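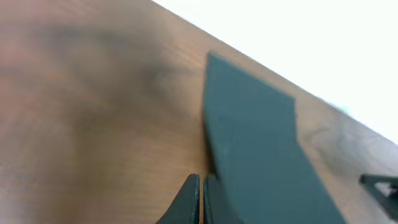 Kátia Trindade
Technical Lead, Good Practice for Wrist Cameras and Grippers, Gotness

Progress report to the Pilidia fund, period ending June

1. Work in the period

The grant pays for a written code of practice for tabletop manipulation with two-finger grippers, covering set-up, recording and stopping rules. Draft 3 went to the fund's reader at the start of the period. Draft 4 is in use on both of our benches and at Kwok, who are testing it on their own arm without help from us. We asked for this so that unclear wording would show up.

Thin flat parts have taken most of the time. A sheet lying flush on a table gives the fingers very little to hold, and the rules we had borrowed from box handling did not carry over. In the view from the wrist the nearly closed fingers are in line with the left boundary of a dark green panel lying on the wooden tabletop, and the right finger overlaps the panel's edge. Draft 3 would have allowed the operator to log this position as "at grasp". Draft 4 does not. The entry is now "at edge", and "at grasp" is kept for a position confirmed by finger force.

2. Changes to the rules

Rule 4 (approach). Speed is limited to 8 mm per second once the fingertips are within one finger width of the table. The former limit depended on the part, and operators read it in different ways.

Rule 7 (exposure). Camera exposure is set on the work surface and then locked. A bright background beyond the table edge may wash out completely, and this is accepted as long as the part boundary and both fingertips can be made out. Kwok wanted a stricter rule covering the whole view. We tried it and lost grain and edge detail on the table, so the rule stays as drafted.

Rule 9 (surface). Patterned or grained surfaces are allowed. The surface must be named in the log, with its finish.

Rule 12 (other objects). Anything else within reach of the arm is listed before the run begins, including items only partly in the camera's view. The earlier text said "obstacles", which operators took to mean tall objects only.

3. Records

The log now holds 3000 runs, of which 600 were made under Draft 4. A second reader checked 128 of the Draft 4 entries against the recordings. Most disagreements concerned the point at which an approach ends and a grasp begins, and the new wording of the position entries is our answer to that. Sharpness at the sides of the view was the other source of dispute – we have no rule for it yet.

4. Problems and delays

The force sensor from Gomier arrived late and needed a new mounting plate. Rule 5 (contact force) is therefore still a placeholder, and should not be quoted outside the project. We have moved the work on curved parts to the next period to make room for it. The total budget is unchanged, but one month of technician time has moved from writing to testing.

5. Next period

Finish Rule 5 and test it on both benches.
Write a rule for minimum sharpness near the fingertips.
Receive written comments from Kwok and reply to each.
Issue Draft 5 with a one-page checklist for operators.

We ask the fund to approve the move of technician time described in section 4. The revised cost table is attached as Annex B.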